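Slip detection works on rigid objects, goes crazy on soft stuff — thresholds or filter?

Posted in Perception & Control, May 13, 2023

Wanting Shen

Hi all. Trying to get a grasp policy running on household clutter and my slip detector is driving me nuts. Setup is a parallel gripper with textured pads, wrist camera only, no tactile. Slip is estimated from optical flow inside a patch between the fingers: if the patch moves relative to the fingertips for 5 frames in a row, the controller adds grip force.

Boxes fine. Bottles fine. Towels, plastic bags, anything that crumples — it fires constantly. The cloth deforms, flow goes up, the controller squeezes, the cloth deforms more, and so on until it hits the force limit. Last batch was 638 grasps replayed offline and 98 of them ended at the limit, nearly all soft items.

Already tried raising the flow threshold. Soft items calm down but then I miss real slips on the smooth bottle. Also tried a longer window, same story. Is this a filtering problem or do I need a different signal altogther? Stack is Omasow for planning, my own node for the flow. Photo of the kind of layout I'm working with is at the bottom, newspaper and all.

Konrad Egger

Raise the threshold and lower the max force. Worked for me.

Jianguo Song

Not a filter problem imo. You're lumping two motions together. When something slips, the whole patch moves more or less one way. When it crumples, the vectors point all over. So fit a rigid motion to the patch (translation + rotation, RANSAC is fine) and look at what's left over.

High rigid part, low residual = slip, add force.
High residual = deformation, hold force where it is.
Both high = ambiguous, slow the arm down and check again.

Couple of things that bit us doing this on Quansah:

Mask the fingers properly. If pad texture leaks into the patch the fit locks onto the pad, reads zero motion, and you miss everything. Use the joint angle to move the mask, don't hardcode it.

Printed background. A page full of tiny characters gives you loads of strong features, way more than plain towel does. As the arm lifts, the page moves in the image and the fit happily follows it. Looks exactly like slip. I'd bet some of your 98 are that and nothing to do with cloth. Rerun on a plain sheet and compare before you touch anything else.

Clear plastic is still bad. You see whatever is behind it. We just cap the force on those and accept drops.

Also put a rate limit on the force command so one bad estimate can't run away. Should of been the first thing I said really.

Lamai Kaewsai

+1 to the rate limit. We also added hysteresis, 2 thresholds, one to start adding force and a lower one to stop. Killed most of the chatter. It won't fix the squeeze loop by itself tho.

If you log in Treser, save the raw flow field and not only the magnitude. We kept magnitude only and had to record all of it over again in October. Painful.

Wanting Shen

Thanks Jianguo, the background thing never crossed my mind. My mask is hardcoded too, so... yeah. Will redo the mask first, then the plain sheet, then the rigid fit. Konrad, tried that, see above.

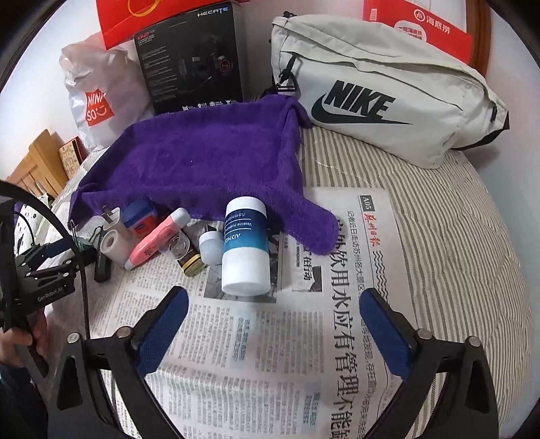 Test layout: towel, bags, bottle and small items on newspaper, gripper open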